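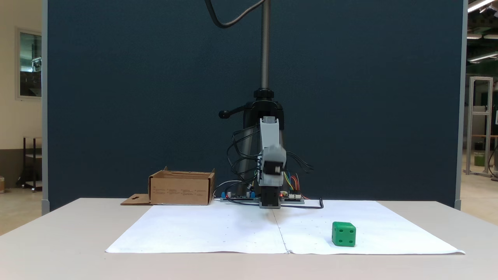
What does a student need to build before a low-cost arm can be asked to pick up an object? In the course described in this section, each team needs a calibrated workspace, a joint controller that holds position under load, and a written record of every failed attempt.

October
Nobuhle Oosthuizen

3. Course Setup and Task

3.1 Hardware

The Drunodby course is an elective taught over 12 weeks at the Minarport campus. Teams assemble a desktop arm from 3D-printed gray links and hobby servos. The link files come from the Kütt set, which was changed for this course only at the wrist bracket. Controller and driver boards are left out on the table next to the base so that instructors can trace wiring faults without taking the arm apart. Teams are graded on cable routing at the first checkpoint and again at the final one. Cable snags were the most common cause of a lost session in the previous year.

The work surface is white paper laid flat on the table. Two sheets are placed side by side to reach the needed width. Teams were told to smooth the paper before each session and to repeat the corner calibration if either sheet had shifted. The target is a green die, chosen for its contrast with the paper and for its flat faces, which give the gripper a repeatable contact surface.
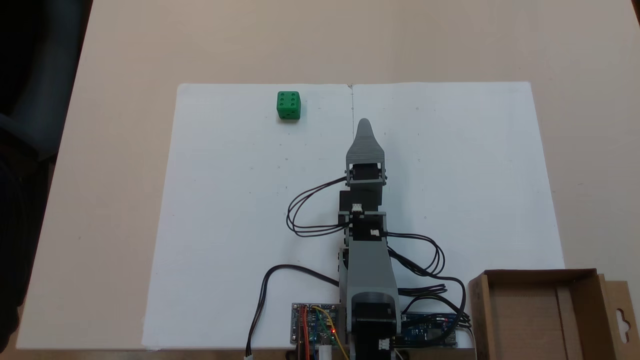
Figure 2. Work surface from above, with the arm extended and the die on the left sheet.

3.2 Control software

Motion commands were sent through Skendden, a small library written by an earlier class. It accepts joint angles or a planar target and returns the commanded path. Inverse kinematics is handled in closed form for the first three joints. The wrist angle is set by the team. Students were allowed to replace any part of the library except the servo limits.

3.3 Procedure

Each team completed 30 graded attempts. Before an attempt, the instructor set the die at a new position and the team entered its coordinates by hand. The arm then moved to a point above the die, descended, and made contact. An attempt was stopped if the descent took longer than 3,000 ms or if a servo reported an overload.

Two errors accounted for most stopped attempts. The first was a height offset at long reach, where the forearm sagged and the fingertip arrived low.

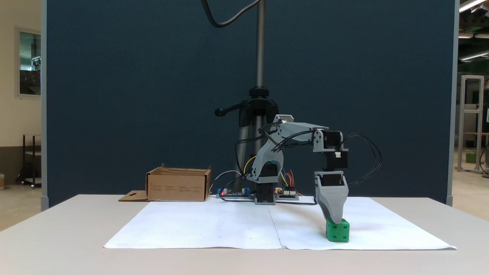
The second was lateral drift during descent, traced to slack in the base joint. Teams that added a linear correction for reach removed most of the height error. The drift was harder to treat in software, and two teams chose to reprint the base bracket with a tighter fit. Their results are reported separately in Section 4, as the change altered the hardware partway through the term.

Logs were collected on Monday of each week and checked for missing fields. A total of 38 attempts were excluded for incomplete logs. Excluded attempts were not repeated.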